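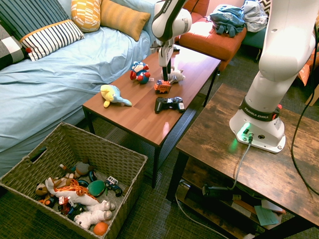 ## November, toy tidy-up, second bench day

Started 9.40, late, Behrouz had the room key. Aim for the day: clear the coffee table into the wicker basket, no hands, no shouting at it. Chore list for Pladberg says "tidy a bedroom floor and low surfaces". We are doing one low surface. Fine.

Objects on the table: fish plush, Captain America, little white plush, orange bus (or trolley, Vasylyna says trolley, log it as bus so the labels match), game controller. Basket already full of stuff from the last round and I left it full on purpose. A real basket in a real house is never empty when you start. It does make the drop harder, see below.

### Pick

White plush first. Top-down grasp, fingers closed slow. Got it on the first go, then again, then dropped it on the third when the fingers only had fur. Soft toys are forgiving up to the point where they arent. Lowered the grasp height a touch and it stopped pinching fluff.

Fish: lies on its side, fin sticks up, planner loves the fin. Fin bends, fish swings, fish hits Captain America. Told the planner to prefer the body. Better. Still swings a bit on the way over.

Bus: OK if lined up along its length. Across the length also fine. Diagonal is hopeless, it spins out from under the fingers and once went off the table onto the carpet. Severyn put it back by hand, so that run counts as a fail, no arguing.

Captain America: round head. Goes for the head every time. Head is the worst bit. Need a rule or more demos of the waist grasp, Florêncio prefers demos.

Controller: not attempted before lunch. Question of whether it belongs in the toy basket at all. Panasiuk's instruction sheet says "put toys away, leave other items". Is a controller a toy? Asked round the room, got different answers from everyone, which is my answer really. For now: leave on table, score a touch as a fail.

### Drop

This is where it goes wrong, far more than the pick. The pile is high and lumpy, big white dog right across the top of it, and anything let go above the dog slides. Bus slid off and out over the rim. Plush stays put, mostly.

Tried:

- release lower, nearly touching the pile. Good for soft things, bus still rolls
- aim for the green round toy in the middle as a fixed spot. Worked until the pile shifted, then it aimed at where the green toy used to be
- push down after release. Vasylyna's idea. Ugly but it helps. Careful w/ force, basket creaks

Next: look at the basket again before each drop instead of once at the start. Costs time. Worth it I think.

### Numbers

12 full runs after lunch, same five objects, controller to be left alone.

- 7 cleared everything they should, controller untouched
- 2 nudged the controller, otherwise clean
- rest failed on the bus or the head

A full clear is slow. A person does it in one armful while talking on the phone. Not comparing speed in the write-up, Pladberg know, but somebody at Jarnley will ask so have a figure ready.

### Can it do the chore yet

My view at 16.30, tired: it can clear a table it can reach, of things it has met before. It cannot tidy a room. Base is bolted to one spot. Anything that lands on the carpet is gone for good. Cushions, the backpack and clothes over on the ottoman, all well past what we have even tried. Clothes especially, dont want to promise clothes.

Spyros more cheerful than me. His point: for someone who cant bend easily, a low table cleared slowly while they're in the kitchen is still a cleared table. Fair. He wants that sentence in the Pruvodmont summary, I said he can write it.

Also worth saying that setup time is ours and not the arm's. We spent most of the morning on the camera check and moving the coffee table into reach. A household would not do this. If the table has to be in the right place then the tidying is half done by a person already.

### To do

- [ ] re-look at basket before every drop (me)
- [ ] waist grasp demos, Captain America, different headings (Florêncio)
- [ ] diagonal bus. Maybe turn the wrist first, ask Behrouz if there's joint room
- [ ] get Panasiuk to define "toy". In writing
- [ ] white cable on the floor, tape it down, somebody will go over
- [ ] try with basket half empty so we know how much of the drop problem is the pile
- [x] logs copied, both drives

Left the controller where it was. Arm off 17.50. Severyn has the key tomorrow, not Behrouz.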